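Drellcombe council adopts new rules for shared kitchens and community meals

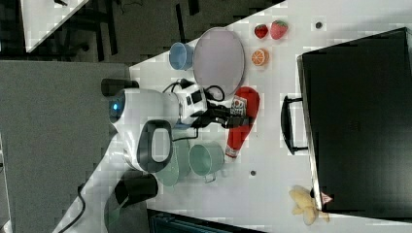

Drellcombe Council has adopted a new set of rules for the shared kitchens in its community buildings, following a review that began in May and took in the views of 78 user groups. The rules cover bookings, fees, food storage and allergy notices, and replace a patchwork of local arrangements that in some buildings had not been updated since the kitchens were fitted.

The council owns 12 community buildings with a kitchen. Until now, each has set its own booking form and its own charges. A group wishing to hold a monthly lunch in one hall could pay twice as much as a similar group in the next neighbourhood, and the hours during which the kitchen was open to them could differ by half a day. Under the new arrangements, a single form and a single scale of charges will apply to all of the buildings.

Councillor Ruba Jaber, who chaired the review, told the meeting that the present system had become difficult to defend.

"Groups were asking us why the hall across the river was cheaper, and we did not have a good answer," Councillor Jaber said. "Some of them had been told different things by different offices. These are people who cook for their neighbours, and they are entitled to a clear set of rules and a price they can look up before they book."

Fees and bookings

Registered charities and residents' groups will pay the lowest rate, with a middle rate for classes and private family events and a full rate for commercial users. Cleaning is included in the charge at all three levels. A separate cleaning deposit, which was required at several buildings, will be dropped.

Bookings may be made up to six months ahead. Regular users will keep their present times for the first year, provided they confirm them in writing with the bookings office before the changeover. Where two regular groups have been given the same hour through separate arrangements, the office will contact both to settle the matter. Staff told the meeting that there were 2 such cases, both at the Baltine Centre, and that talks with the groups had already started.

Any group that cancels with a week's notice or more will receive its money back in full. Shorter notice will mean the loss of half the fee, except in cases of illness or severe weather.

Food storage and labelling

The section on food storage drew the most comment during the review. Many groups had been leaving sauces, oils, flour and tea in kitchen cupboards between sessions, and it was often unclear who owned what or when it had been opened. From the start of the new arrangements, anything left in a shared cupboard or fridge must carry the name of the group and the date of opening. Unlabelled items will be removed at the end of each week.

Each regular group will be offered one lockable cupboard shelf at no charge. Fridge space will remain shared, and no cooked food may be kept overnight.

Elie Sfeir, the council's environmental health manager, said the labelling rule was modest in scope and reflected what well-run kitchens already did. He noted that most of the concerns raised with his office had involved allergens.

"If a cook picks up a bottle from the cupboard and the contents have been topped up from something else, the label on it is no longer a safe guide," Mr. Sfeir said. "We are asking groups to keep food in the container it was sold in and to throw the container out when it is empty."

Groups serving meals to the public will be required to display a written allergy notice at the serving counter. The council will supply a standard notice in several languages, and groups may add to it by hand on the day.

Response from user groups

The rules were generally welcomed by those who attended, although some asked for more time. Kavinda Navaratnam, coordinator of the Losturar Street lunch club, told councillors that the single scale of charges would lower her club's costs over the year. She was less certain about the cupboard shelf, which she said would not hold the dry goods needed for a full sitting.

"We buy rice and lentils in large bags because that is how we keep the meal affordable," Ms. Navaratnam said. "One shelf will take the spices and not much else. I would ask the council to look at that again before the winter program begins."

Councillor Jaber replied that extra storage could be considered building by building, and asked staff to report back on the space available.

Gareth Pickering, representing the evening cookery classes held at Hakim House, asked whether tutors would have to complete the food safety course now required of group leaders. Staff confirmed that they would, and that existing certificates would be accepted if still in date. The course takes 2 hours and will be offered free of charge in the daytime and in the evening.

One amendment was made before the vote. Councillor Joar Sjöberg proposed that groups be allowed to appeal against the removal of a booking, a point that had been left out of the draft. Appeals will be heard by a senior officer with no part in the original decision – and the group will keep its booking until a ruling has been given.

The amended rules were then adopted without opposition.

Next steps

Printed copies of the rules will be placed in every community building and mailed to all registered user groups. The bookings office will hold open sessions at the Baltine Centre and Hakim House for groups that would like help with the new form. No appointment is needed, and interpreters can be arranged on request.

Small repairs identified during the review, including worn counter seals and a faulty extractor fan at Hakim House, will be carried out under the existing maintenance budget. Larger works, among them a proposal to widen the kitchen doorway at Losturar Street for wheelchair users, will be brought to a later meeting with full costs.

Groups with questions about their present bookings should contact the bookings office at the Drellcombe Civic Centre, open on working days from 9 a.m. to 4:30 p.m.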